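## 4. What happened at the open day

### 4.1 Setting up

I'd been to plenty of robot demonstrations before we ran our own, and I'd mostly come away remembering the sandwiches. So when Trirer offered us a table at its open day in August 2024, I wanted to use it as a proper field site for the Lullura study (the plan in Section 3 was drawn up with exactly this kind of messy, noisy, walk-in audience in mind). We got a corner of the Noguchi building with a white table, a curtain behind it and a steady flow of people going past on their way to the bigger machines next door. Those bigger machines turned out to be our main competition, and I'll come back to them.

The task was deliberately dull. Two arms work across one table, picking up small objects and putting them into a plastic bin, and then the table gets reset and they go again. The objects were grey blocks, some solid and some with a round or square hole in the top, plus an orange cylinder with numbers printed down its side. We'd tried a fancier task in the April pilot, with sorting by shape and a little scoreboard, and visitors spent the whole time watching the scoreboard. Out it went! With only the bin to look at, people had to look at the arms, and that was the behaviour we were trying to study.

Control was through Sumis, in the same configuration as in the laboratory sessions apart from a lower speed limit. I argued against the lower limit for weeks and lost. I now think the slower setting helped us, as the pauses before each grasp were long enough for visitors to start talking to one another about what was going to happen, and their talk is most of our data.

### 4.2 What we recorded

We kept three sorts of material. The first is the event log from Sumis, which ran to 3,312 entries over the day, counting grasps, releases, pauses and manual stops alike. The second is the field notes, written by whichever of us wasn't minding the stop button. My own are hard to read after lunch, and I've left out any passage I couldn't make sense of the next morning. The third is the comment cards. We had 154 visitors agree to take part, and 81 of them filled in a card before they left. I'd hoped for more, but the pens kept walking off.

The cards had one open question on them: what did you think the robot was trying to do? We went back and forth over the wording. "Trying" is a loaded word, and a reviewer of the pilot report told us so in strong terms. I kept it anyway. Visitors used it constantly without any help from us, and swapping in something colourless like "performing" would have made the card sound like a tax form.

Participants under the age of consent could watch but weren't recorded, and their remarks don't appear anywhere in this paper. This is a real loss, I have to say – the kids asked the better questions.

### 4.3 Watching the task

Figure 2 shows the work at the table. For the analysis we split each handling of an object into an approach, a grasp and a placement, and the field notes use the same words. Visitors tended to gather during the approach and drift off after the placement, so a group might watch several complete cycles or only the front half of one. 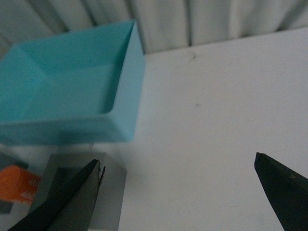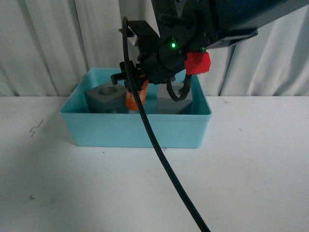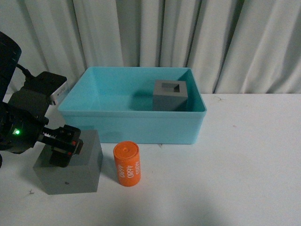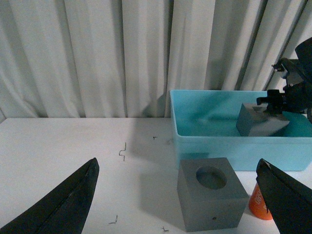
**Figure 2.** Work at the table during the open day, with grey block, orange object and blue bin.

One visitor wrote on a card that the robot was "making up its mind about the block, then changing it, then being a bit embarrassed", and added underneath that a person doing the same job would've had a hand on the bin to steady it. Both halves of that answer came up again and again in different words. The first half treats a pause as a decision. The second half compares the arm with a person at a bench and finds something missing, usually a second hand doing something useful.

I found the second half more interesting than I'd expected to. Our coding scheme from the pilot had a category for mind-words (wanting, deciding, noticing) and another for machine-words (program, sensor, error), and we'd assumed that most remarks would fall into one or the other. Plenty of them didn't. Visitors talked about how they'd pack the bin themselves: big things first, keep the cylinder upright, leave room down the side. They were treating the arm as a new starter at work, and the tone was mostly kind. We ended up adding a third category for these, which we called bench talk, and went through the cards again from the beginning.

### 4.4 Pauses, stops and the crowd next door

The pauses deserve a bit more space. In the lab sessions a pause before a grasp had hardly any effect on what people said, and I'd come to think of it as wasted time. At the open day it was the opposite. A pause gave visitors a turn to speak. Somebody would predict what was coming, somebody else would disagree, and by the time the fingers closed there was a small argument going on with a result to look forward to. My notes from the middle of the morning have the word "betting" underlined twice (no money changed hands, as far as I'm aware).

Manual stops were harder to make sense of. We stopped the arms whenever a visitor leaned over the line taped on the floor, and every stop cost us some of the audience. The ones who stayed almost always asked who had stopped it. A few had assumed the robot had done it by itself, out of politeness, and were let down when I held up the button. I'd like to look at this properly in a later study, with the operator in plain view for some groups and out of sight for others. As it stands I can't separate the effect of the stop from the effect of me standing there waving the thing around.

Then there was the noise. The demonstration next door had music. It also had a much larger arm doing much larger things, and when it started up our table would go quiet, and then fill again once it finished. I haven't tried to correct for this. The start times next door weren't recorded by anyone on our side, and guessing them from the gaps in our own notes would be circular. Readers who want to compare our figures with those from a quieter venue should keep it in mind.

### 4.5 Some limits

People who come to an open day at a place like Trirer already like machines, or are married to someone who does. The sample leans that way and I can't pretend otherwise. It's also likely that the people who filled in a card were the ones who'd enjoyed themselves, so the friendly tone of the answers may say as much about who picked up a pen as it does about the arms.

The coding was done by the same small team that ran the table, and we knew perfectly well what we were hoping to find. We've tried to make up for this by publishing the full coding guide with the Lullura materials, including the early version without bench talk in it, so that anybody who'd like to re-run the exercise can see where we shifted. I changed my own mind on several cards between the first pass and the second, and those changes are marked.

Last of all, the slower speed limit means the open-day pauses and the lab pauses aren't quite the same thing. A pause followed by a slow movement may read as care, where the same pause followed by a quick one may read as a glitch. We have no open-day data at the lab speed, and the next section uses lab sessions only wherever timing matters.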